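The animated film Grondlow will come to theaters in April, two months earlier than planned. The studio, Julus, says that the voice recording finished fast - only the music is still missing. The sequel stays where it was, with no date.

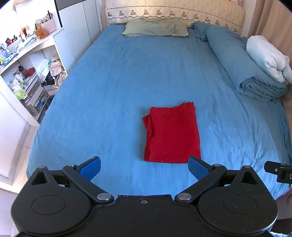 ## Wistport cinema

The big hall opens again after 31 days of repair. It now has over 100 new seats, and the first evening is a double showing of both Mahmoud films. Tickets cost 20 dollars at the door.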